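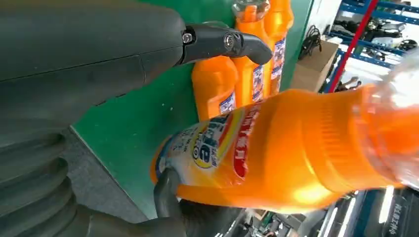 Saturday, early shift. Bottle cell, Jurdale unit

Started 6.40. Cell up by 7, one restart (Wovuvby software hung on login again, same as Thurs's note says). Ran the orange bottles all morning, label 2.

273 bottles through before first break. 5 drops. All 5 on the pick, none on the place. Grip is on the body low down by the label and I think we're too near the base end, neck swings when the arm turns. Try moving pick point up towards the shoulder rings, but not onto them, pads won't sit flat there. Don't touch the force setting till we've tried that!! Glossy plastic, it marks.

Spacing on the green surface: when they stand close together the top finger comes very near the next bottle. Want a wider gap. Asked for it in August, asking again.

People side, as this is supposed to be in the book too:
– two of us used to do the lifting at this bench, now one on the cell and one on checking. The checker says wrists are better, eyes worse. Wants ten minutes off each hour, I agree, not in the rota yet
– nobody has said who clears a stop when the cell person is at lunch. Today it stood 21 minutes. Gebremichael's sheet says "trained operator" and there is only the one per shift
– chat has gone. Used to talk over the bench. Now you're either side of the cell. Small thing but three people have brought it up seperately
– pay grade for cell work still open. Broltard's offer only covers the training days

Stop codes: 111 came up twice. Manual says "object lost", but the bottle was still in the grip both times. Cleared and carried on. Suspect finger position reading, check hex screw on the top finger for play before Monday shift.

Cables on the rack still in a heap. Needs sorting before somebody pulls the wrong one.

To do
pick point up, rerun same batch
wider gap
lunch cover – raise at handover, get a name against it
ask if the checker and cell person can swap at half shift, would sort eyes and boredom togther

Off at 2. Left the cell in manual, key in the drawer.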